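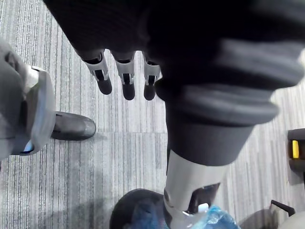
Neues vom Boden

Der Teppich im zweiten Stock ist grau. Wer bei der Auswahl im Dezember dabei war, weiß, wie viel Arbeit in diesem Satz steckt. Es gab ein Grau namens Gourlay, das im Musterbuch freundlich wirkte und auf dem Boden wie Regen in Hannover. Es gab auch ein Grün, für das genau eine Stimme abgegeben wurde, und wir respektieren das Wahlgeheimnis. Am Ende gewann Lustley: Hellgrau und Dunkelgrau in feinen Streifen, laut Musterbuch »lebendig, aber zurückhaltend«. So wären wir in Besprechungen auch gern.

Verlegt sind inzwischen 1.114 Fliesen, geliefert von Hamico, dazu liegen 15 als Reserve im Materialraum hinter den Druckern. Bitte dort liegen lassen. Sie eignen sich weder als Fußmatte für den Balkon noch als Schalldämmung unter der Kaffeemühle. Beides wurde bereits erprobt.

Zur meistgestellten Frage: Ja, man sieht die Fugen. Es sind Fliesen, die haben Kanten, und wenn das Licht flach vom Fenster kommt, zeichnet sich hier und da eine Linie ab. Die Verleger nennen das normal. Wir haben nachgefragt, ob es sich mit der Zeit gibt, und bekamen ein Schulterzucken von großer fachlicher Sicherheit. Wer sich daran stört, kann den Schreibtisch daraufstellen.

Zweite Frage: Schuhe. An oder aus? An. Die Hausschuhfraktion aus dem Standort Gindircombe hat uns ein zweiseitiges Papier geschickt, das wir mit Interesse gelesen und abgeheftet haben. Für den Alltag genügt es, die Sohlen unten auf der Matte abzutreten, besonders nach dem Weg über den Kiesparkplatz. Kiesel setzen sich zwischen die Streifen und werden erst wiedergefunden, wenn jemand auf Socken zum Drucker geht. Ein Argument gegen Socken, wenn man so will.

Kaffee bitte sofort mit kaltem Wasser und einem hellen Tuch abtupfen. Tupfen, niemals reiben! Lässt sich ein Fleck nicht überreden, bekommt die Haustechnik eine kurze Mail mit Raumnummer und ungefährer Lage. Die Fliese wird dann einzeln getauscht, und das ist der ganze Sinn der Sache. »Der graue Fleck auf dem grauen Teppich« reicht als Ortsangabe leider nicht aus.

Der alte Läufer aus dem Flur liegt noch im Keller. Er ist bordeauxrot, riecht nach Archiv und wird kostenlos abgegeben. Selbstabholung, zu zweit, mit Handschuhen.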